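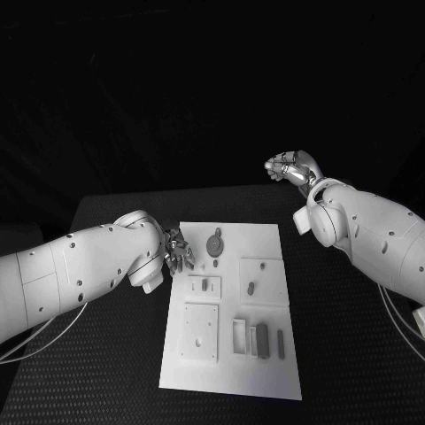

Gilani Road Allotment Association
Minutes of the general meeting held in the Tostlow Street hall, Friday, 7.30 pm

Present: Ghazala Marwat (chair), Areeba Usmani (minutes), Wajid Orakzai, Faisal Mengal, Faisal Bangash and 9 other plot holders. The two Faisals are given by surname below.

1. Apologies
Apologies were read out from the holders of plots 12, 31 and 40b.

2. Minutes of the last meeting
Agreed, with one correction. Under item 5 the hedge to be cut was the one along the railway side, not the lane side. Mengal asked that the correction be pinned up in the shed as well, as two people had already started on the wrong hedge.

3. Matters arising
The lock on the lower gate has been changed. Keys can be had from Wajid. Anyone still holding an old key can throw it away.
The dead plum by plot 22 is still standing. Bangash has had one price for taking it down and is waiting for another.
The letter to the council about the blocked drain in the lane has been answered. The drain is on the list for clearing but no date was given. Areeba to write again after Christmas if it has not been done.

4. Water
Most of the evening was spent on this item.
The water bill for the season came to £1584, against £900 the year before. Ghazala said the rise was partly the new tariff and partly the dry spring, but that neither would account for all of it. Wajid had read the meter last thing at night and first thing in the morning on several occasions with all the taps shut, and it had moved each time. He thinks the leak is on the old iron pipe between the second trough and the compost bays, where the ground stays soft.
Mengal asked whether the pipe could be dug out by members. Wajid said the first stretch could, but the pipe goes under the track after that and he would want a plumber for the joint. Bangash thought it made more sense to lay new blue pipe along the whole length and leave the iron one in the ground. There was general support for this, though the holder of plot 7 did not want a trench through her asparagus, and it was agreed the line would go round the back of it.
A proposal to turn the water off from November until the end of March was put and carried. Troughs to be left full. Members who need water for a greenhouse in that time should fill their butts before the stopcock is closed.
Hosepipes: the rule stays as it is. Hoses may be used to fill a butt and may not be left running on a bed.
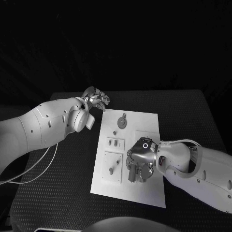

Wajid Orakzai asked for it to be noted that he would not dig the trench on his own again, as had happened with the last one, and that he would want names on a sheet before any pipe was bought. Six names were taken on the night. The sheet is in the shed.

5. Rents
Rent for a full plot to go up to £68 from the new year, with half plots at half that. Ghazala said this would cover the present water bill but would not leave much over for the pipe. One member asked if rents could be paid in two parts. Agreed, provided the second part is in by the end of June.

6. Waiting list and empty plots
Plots 16 and 33 have been given up. Plot 16 is in fair order and will be offered to the next person on the list. Plot 33 is mostly bramble and couch grass, and it was agreed to split it and let the first half free for a year to whoever takes it on. Bangash will strim it first and put the arisings at the far end, away from the bays.
A second letter is to go to the holder of plot 5. If there is no reply in four weeks the plot will be treated as given up.

7. Seed and potato order
Areeba has the catalogue. The main potatoes this year will be Pandotia for earlies and Flaltia for storing. Several members said Flaltia had kept well but had been badly eaten by slugs on the lower plots, where the soil is heavier. Mengal grew his in bags and had no trouble, but said the crop was small. Onion sets to be ordered at the same time. Names and amounts to Areeba in writing please, and not by shouting over the fence.

8. Bonfires
There was a complaint from a house in the lane about smoke on a weekday afternoon. Members are reminded that fires are allowed after dusk only, from November to the end of February, and that green stuff should be left to dry before it is burnt. No carpet, no painted wood – this has been said before.

9. Compost bays
Bay two is ready and may be used. Bay three is to be left alone until spring. Somebody has been putting cooked food in bay one and there are rats. Wajid will lay wire under it when it is next emptied.

10. Any other business
The wheelbarrow with the green handles has gone from the shed. If you have it, please bring it back.
Mengal offered strawberry runners to anyone who wants them. They are in pots by his gate.
A swap table for tools and jars was suggested for the spring open morning. Carried over to the next meeting.

The meeting closed at 9.10 pm. Next meeting in the same hall, date to be put on the shed door.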